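Kinesthetic teaching

Kinesthetic teaching, also called lead-through teaching or hand guiding, is a method of programming a robot in which a person moves the arm through a task while its joint positions are recorded. It is one of the main forms of robot learning from demonstration. The other is teleoperation, in which the arm is driven from a distance with a joystick, a second arm, or a handheld controller.

During hand guiding, the motors cancel the weight of the arm so that it can be moved with little force. Position and gripper state are stored at fixed intervals. A teach pendant is commonly used to start and stop recording and to correct single points afterward.

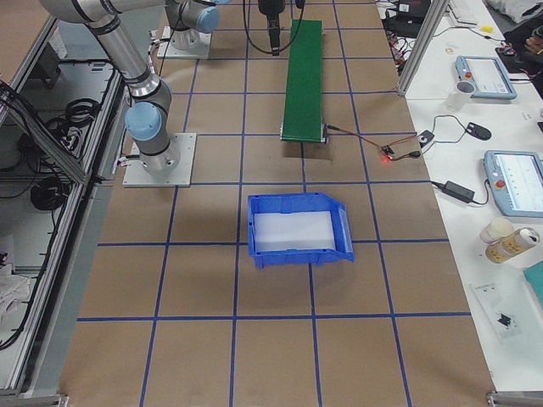
Tasks that involve conveyors and bins are often taught with more than one arm. Because one person cannot easily guide two arms at once, such tasks are usually demonstrated by teleoperation or recorded one arm at a time and then synchronized.

The Jerenberg course, developed by Birgit Brinkmann and Hakim Pangaribuan, asks trainees to record 30 demonstrations of each task. Its task collection, Lumenta, holds 313 recordings.

See also: Teach pendant; Teleoperation; Imitation learning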